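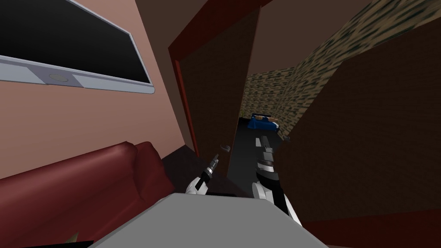
Figure 1. Living room with wall-mounted screen, salmon-pink wall and dark red sofa.

Building Acoustics 1, Handout 6: Reverberation in small furnished rooms
Elaine Barbosa, December 2018

Scope
These notes cover the decay of sound in domestic rooms and the use of the Sabine equation to estimate it. Sound insulation between rooms is dealt with in January. Students should bring the absorption tables from Handout 2.

Definition
Reverberation time, T, is the time taken for the sound pressure level in a room to fall by 60 dB once the source has stopped. In a furnished room the background noise rarely allows a full 60 dB to be observed. The usual practice is to measure the fall from 5 dB to 25 dB below the starting level and multiply that time by three. The result is written T20. It is still a reverberation time for a 60 dB fall, and it must not be multiplied again.

Sabine equation
T = 0.161 V / A
V is the volume of the room in cubic metres. A is the total absorption in square metres, found by multiplying the area of each surface by its absorption coefficient and adding the products. Furniture and people are entered as an absorption per item.
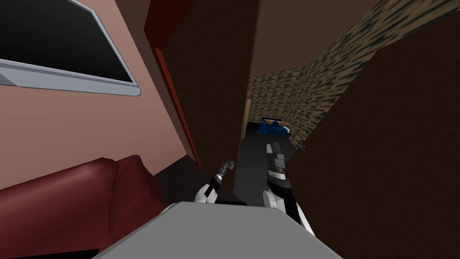

Absorption coefficients vary with frequency, and a single figure for a material is of little use. Porous materials absorb well at high frequencies and poorly at low ones unless they are thick or spaced off the wall. Panels over an air gap behave the other way round, with a peak at the resonance of the panel and its cavity. A couch has to be judged by its covering as well as its filling: a dark red one and a grey one in the same cloth are equal, but an airtight covering reduces absorption at high frequencies. A narrow hallway opening off the room, like the one beside the couch, should be entered as a separate coupled volume if its own decay is longer. The combined decay then has two slopes – the early one belongs mainly to the room and the late one to the hallway.

Worked example
The front room of the Plellholm test flat has a volume of 68 cubic metres. With the furniture in place the total absorption at 500 Hz is 16 square metres.
T = 0.161 x 68 / 16 = 0.68 s
With the furniture removed the absorption falls to 6 square metres.
T = 0.161 x 68 / 6 = 1.82 s
Give answers to two decimal places at most. The tables do not justify more. 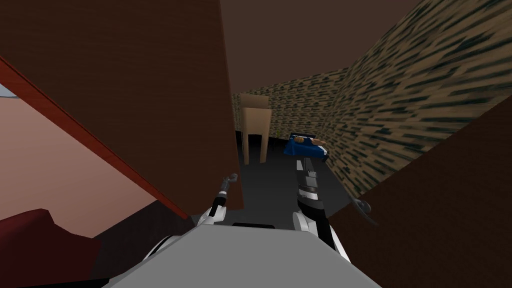
The second result should be treated with care. Sabine assumes a diffuse field, and in a bare room with parallel walls the field is far from diffuse. Flutter echoes between the walls may hold the measured value above the calculated one. Below 100 Hz the room modes are widely spaced and T depends strongly on where the microphone is placed.

Exercise
Repeat the calculation for the Nultley room, which has a volume of 103 cubic metres, using the surface areas on the Wu sheet. State which entry has the greatest effect on A at 125 Hz, and whether the same entry governs at 2 kHz.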